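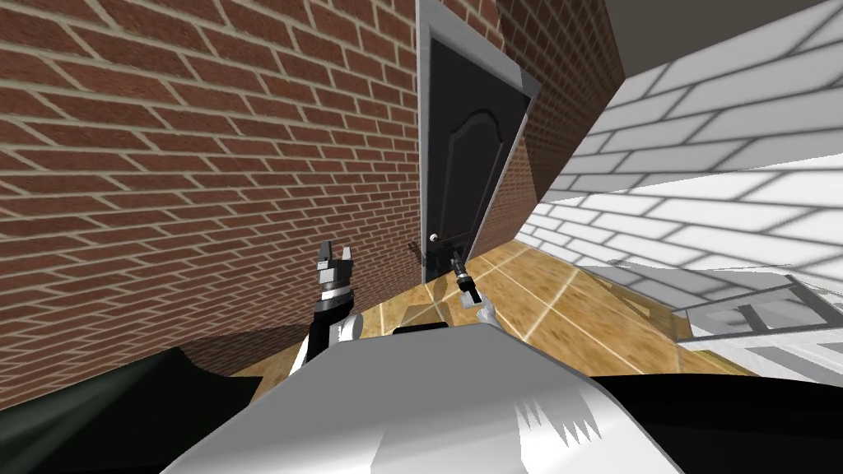
Teaching a simulated robot to open a door

My project this term was getting a two-armed robot to open a door by driving it myself, over and over, with a pair of hand controllers. Everything happens in simulation, in a house map we call Pallau — brick walls, plank floor, one very stubborn black door. Doina Babić wrote the recording script (thank you, Doina!) and I did the driving.

You'd think a door is easy. It isn't! My first 77 tries were mostly me waving at the handle and missing it by a hair.
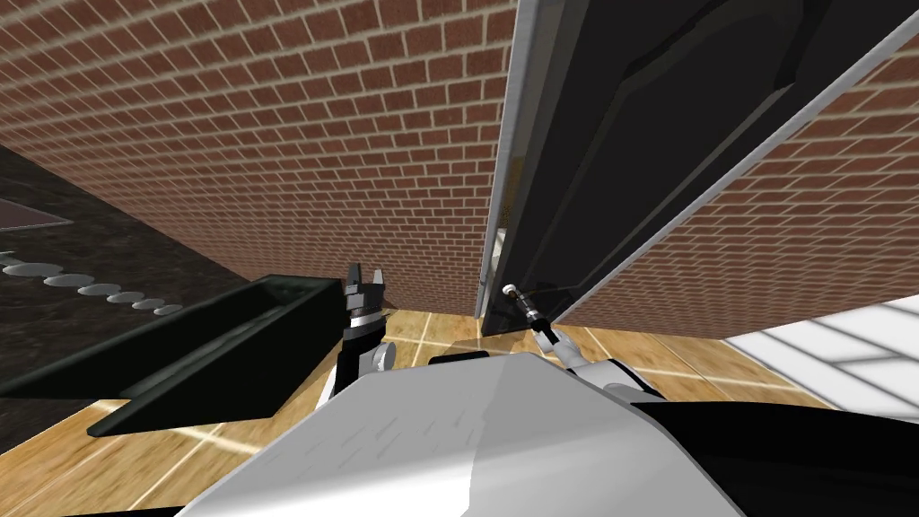
What helped most was slowing down. I parked the left arm up and out of the way, closed the right gripper on the handle, and then pulled in a slow curve while backing the base up. If I pulled straight, the wrist twisted and the grip slipped off. I also learned to check the wrist view before moving.
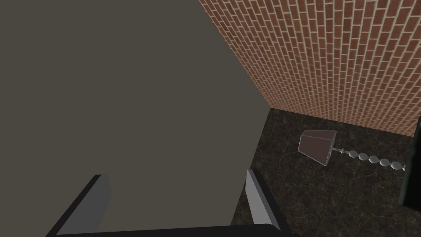

Gripper view: open fingers, and a lamp on its side by the brick wall.

By October I had 400 demos saved, and I threw out every one where I got lost or bumped the wall. I also tried working the bottom corner of the door with the tip of the right arm, once it was off the latch.

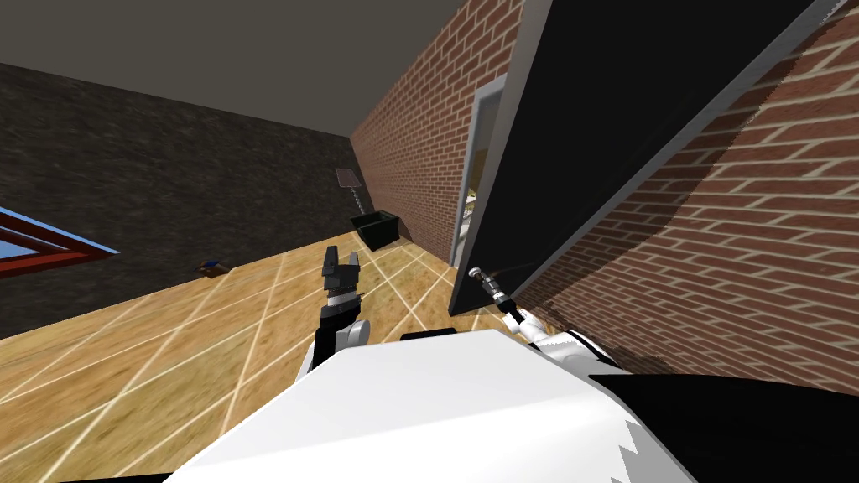 Those demos went in a separate folder, and I haven't trained on them yet. Next up is mixing them in with the handle pulls — my goal is 2000 demos total, if my wrists hold out.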